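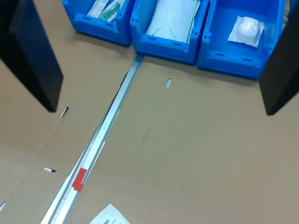 How to set up open-fronted bins for small first-aid supplies

By Kanchan Saxena

These notes cover setting up a short row of plastic bins for the small things that get lost in a first-aid cupboard: masks, dressings, gauze, syringes and so on. They were written for the supply room at Fludside, but the method works for a school office, a sports club or a shelf at home. Allow 60 minutes for the first go, longer if the cupboard has been left for a while.

What you need

Open-fronted plastic bins, all the same size, with the front wall lower than the back
A flat surface at a comfortable height
One or two large cardboard boxes you don't mind cutting up
Clear resealable bags
Sticky labels and a permanent marker
A bin bag, and a box for anything that has to go back to a pharmacy

The bins don't have to be expensive. Ours came in a mixed lot from Jelberg, and the cheapest of the spare ones I have bought since cost 59p. Buy two more than you think you want. A bin of a different make will usually sit higher or lower than its neighbours, and the row then never looks straight.

Step 1: Cover the work surface

Open out a cardboard box along its glued seam and lay it flat with the printed side down. A plain brown surface makes small white packets easier to spot, and it stops ampoules and tubes from rolling about. If one sheet doesn't cover the area, use a second and leave a gap between them or overlap them by a hand's width. Tape any flap that wants to spring back up.

Wipe the bins out with a damp cloth and washing-up liquid, dry them, and put them to one side. Wash your hands before you touch the stock.

Step 2: Empty the cupboard

Take everything out, including the bits at the back. Put it all on the cardboard and leave the bins empty for now. It's tempting to start filling them straight away, but you will only end up taking things out again once you find the other half of the gauze behind the burns kit.

While the shelves are bare, wipe them down and measure the depth. A 60 cm shelf takes one row of bins with space behind for spare stock. On a shallower shelf, keep the spares somewhere else and write on the shelf edge where they are.

Step 3: Check dates and packets

Go through each item and look for three things.

The date. It may be printed on the packet, pressed into the seal or only on the outer box. The hourglass symbol marks the use-by date. If loose packets have lost their box and have no date of their own, take them out of use.

The seal. A sterile pouch that has been opened, torn or crushed along its edge is no longer sterile, however clean it looks. Put it in the training box if you have one.

Damp. Paper packets that have gone wavy or stained should be thrown away.

Medicines go back to a pharmacy. Used needles and syringes belong in a sharps container and should never be put in with clean stock, even for a moment. If you come across a used one while sorting, stop and deal with it first.

Step 4: Decide what goes in each bin

Keep to one kind of thing per bin if you can. Where there isn't space, put together things that get used together. Cleansing wipes and plasters are fine in the same bin. Gloves and plasters are less good, as the glove box covers everything.

The layout I'd suggest for a small row is:

Left: wrapped items that are used one at a time, such as syringes still in their packets
Middle: masks
Right: gauze and cotton wool

Put whatever gets used most in the middle. In our room that changes with the season. In January it's masks, and by the time the outdoor events start it's wound dressings. Change the labels when you swap things over.

Step 5: Fill the bins

Fill each bin no higher than its front lip. A bin heaped above that looks well stocked, but the top layer slides out as soon as somebody pulls at what's underneath.

Long thin items can go in corner to corner if they won't lie straight. Flat packets go in face up with the printing the right way round for the person standing in front. Loose gauze and cotton wool should be in a clear bag before they go in the bin, otherwise they pick up dust and fluff. Press the air out of the bag and fold the top under it. Don't tie it. A knotted bag gets ripped open and then it's no use.

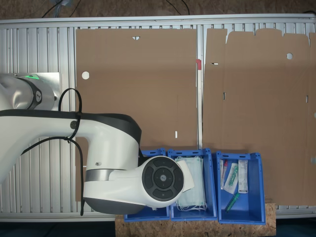
Masks need a little more care than the rest. Take them out of the carton with clean hands, keep them in a stack and don't shake them out. All the masks should face the same way, with the coloured side up if they have one. Ear loops are the usual trouble. They hook round each other, and one pull brings up three or four masks together. The pale blue-green ones in the middle bin are stacked, with their white loops trailing at one end, and that's the way to have them: with the loops at the same end you can take hold of the top mask by its edge and lift it away. If your masks are for clinical use, leave them in their own dispenser box and stand the box in the bin.

If the loops have already tangled, lift out the whole stack and lay it on a clean surface. Slide the masks apart sideways, one at a time, starting from the top. Pulling on the loops snaps them off at the weld.

Step 6: Try reaching into them

Before you label anything, stand where people will stand and take one item from each bin. Use one hand, and then try the other. You should be able to get hold of a single packet without moving the bin. If the bin slides, put a strip of non-slip mat under it. If your knuckles knock on the shelf above, lower the row or move the shelf up a notch — a hand coming in at an angle needs more height than you'd expect.

Small things in a big bin drift to the back corners. Either use a smaller bin or put a folded piece of card behind them to bring them forward.

Step 7: Label the front

Write the label in capitals with the plain name of the thing. MASKS is better than PPE, and GAUZE is better than WOUND CARE 2. Put a second, smaller label on the inside back wall with the earliest use-by date in that bin. People will see it when stock runs down, when they most need to look.

The Trurkasau branch adds a reorder line, marked with tape on the inside of the bin. Once you can see the tape, you write the item on the list. I have copied this and it works well for masks, less well for bagged gauze, which squashes down.

Keeping it in order

New stock goes underneath or at the back, and older stock comes to the front. Check the dates once a month. Wash the bins whenever they are empty, or every three months if they never are.

Keep one sheet of the cardboard, folded behind the cupboard, for the next time everything has to come out. Replace it if it gets wet.

Questions about the Fludside stock list, or about the order from Ó Súilleabháin that is still outstanding, should go in the red book by the door.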